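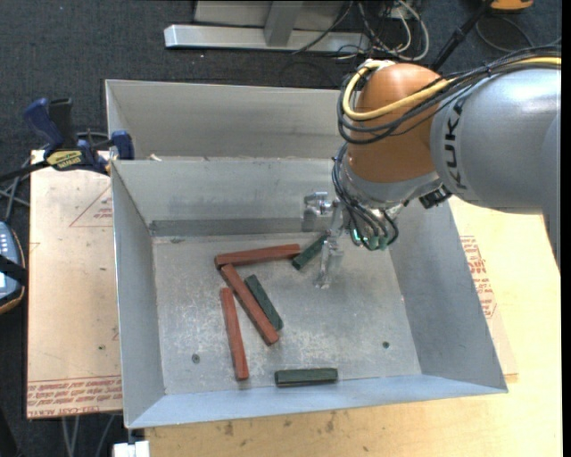 Berkus bin-picking cell, ten months in
Posted 17/11/2022
Filed under: Shop floor, Reviews

I run the second-operation area at Baltilwood, where we drill and deburr short bar stock for people who build shelving and hand trucks. The Berkus cell came to us in January and I've been promising a write-up ever since, so get a coffee.

First, what it does for us. Bars get tipped into a sheet-metal bin any old way, crossed over each other, long ones and short ones mixed. The vision system finds one it likes, the arm reaches down between the sloping sides and takes it, and the bar goes off to the drill fixture. Then it looks again. The arm is a KUKA, and the gripper, the software and the bin are what you get from Berkus.

I love this thing! I really do. I spent nine years bending over bins like that one, and my lower back could tell you which shift I was on. A full run on our busiest part is 2000 bars, and every one of them used to be lifted out by hand, turned the right way around and set down. On a humid afternoon with gloves on, that's a long day.

The teaching side is better than I expected. We have 314 part numbers on our list, and adding a new one means showing the system the shape, telling it where the gripper may grab, and letting it try. Our first took us most of a morning (we kept picking the wrong grab point). Now it's a coffee break. The pendant screens are plain and the button names make sense, even to those of us who grew up on hand drills.

Where it struggles: the last few bars. With a heap there's always something on top to go for. When you're down to a handful and one is lying right along a wall, the finger has to come in at an awkward angle, and sometimes it gives up and calls for a person. We lost plenty of time to this in spring. Berkus sent an update in summer that makes the arm nudge a bar away from the wall before trying again, and calls are way down. Two bars lying tight side by side can still confuse it.

Other gripes. The manual is thin on fault codes. The alarm tone is horrible, and you can turn it down but you can't change it. The cable bundle needs looking at every week where it bends around the wrist, so put that on your checklist from day one.

Now the people part, which is what everybody asks me about at the Troncoso open house. We had 2 loaders per shift before. We still have the same folks, and I'd be writing a very different review if we didn't. One loader on each shift now runs the cell and the drill together, with a pay grade to match. The other moved to inspection, which had been behind for as long as I can remember. It wasn't all smooth. One of our older hands hated it for a month, said it felt like babysitting, and asked to go back to the saw. He's there now and happy. The talking has changed too. Two people at a bin chat all day, and one person with a cell doesn't, so we moved the inspection bench closer. I wish we'd done that the first week.

Meltton makes a cheaper cell that we tried before buying. It was fine with one bar length and lost with mixed ones. If you only run one part, give it a look.

Would I buy the Berkus again? Yes, and I've already asked for a second one for the flat stock.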